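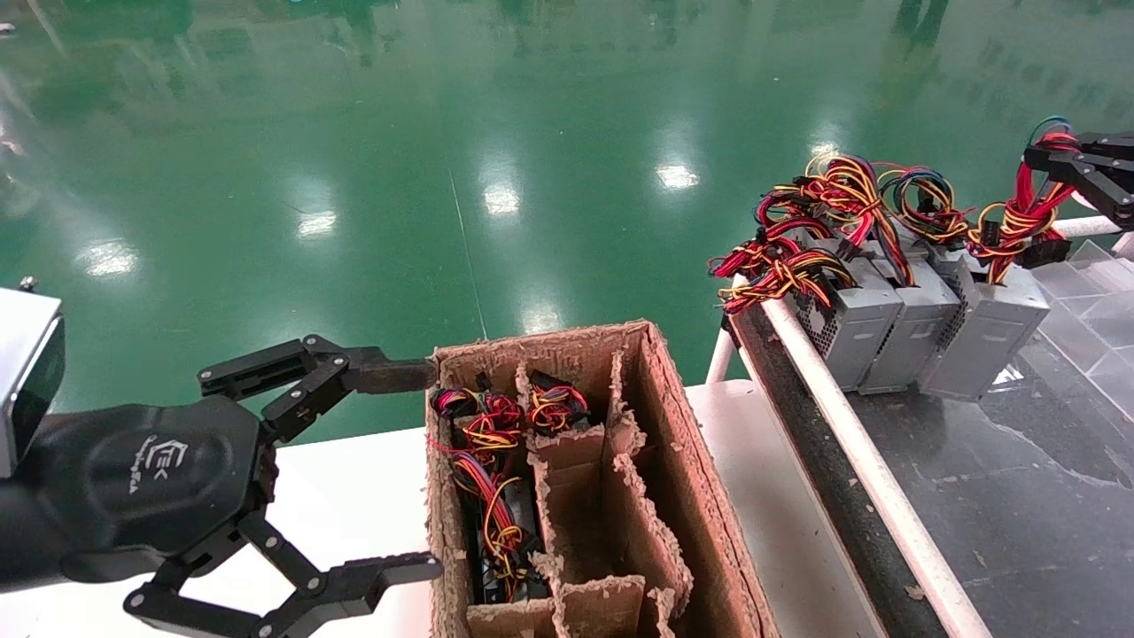
Club Notes: The Close of the Indoor Season

The Bistau Rowing Club completed its indoor programme in July, and I set down the results for members who were unable to attend the final meeting. The programme consisted of six rounds on the ergometers, with the best four scores counting towards the overall standing.

Marisa Benedetti won the women's open category for the second year in succession. She had missed the opening two rounds with a strained shoulder and therefore had no score to discard. Her distance in the last thirty-minute piece was the longest of her season, and it moved her from fourth place to first. Assunta Vitale, who had led since the second round, finished second.

The men's open category was settled earlier. Leonardo Rinaldi had an unassailable lead after the fifth round and used the sixth to practise a higher stroke rate, with mixed results. Mirko Marchetti took second place from Cheuk-hei Yip by 3 metres over the thirty minutes. Both men asked for the monitor readings to be checked, and the readings stood.

The junior squad recorded a combined total of 317 points, which places it third in the league table behind Preno and Santoro. Its coaches had hoped for second. The gap was largely the result of the fourth round, when examinations kept most of the older juniors away.
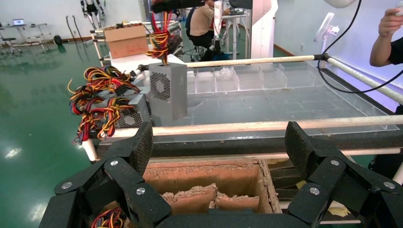 Attention now passes to the regatta at Notum and to the preparation of the equipment. The quad will travel on the upper rack of the trailer and both doubles on the lower. Riggers are to be removed the evening before departure, and each set of nuts and washers is to be kept with its own boat. Last year they were put together in one bag, and the first hour at the course was lost to sorting them. An open cardboard box with cardboard dividers forming compartments inside, even one with worn edges, is quite sufficient for the purpose, provided that each compartment is labelled with the name of the boat. Spare gates and heel restraints should be packed separately.

Crews for Notum will be confirmed after the second water trial. Marisa and Assunta will race the double, and each has also been entered in the single. The men's quad remains undecided at bow. Mirko has rowed there in the past, although he has trained chiefly at three this year, and a change so close to racing would have to be justified by the times.

The entry fees have been paid from the racing fund, which stood at £1,988 before payment. Members travelling to Notum should bring their own waterproofs and a second pair of shoes. The trailer will be loaded from 6 in the evening, and crews are asked to have their boats washed by then.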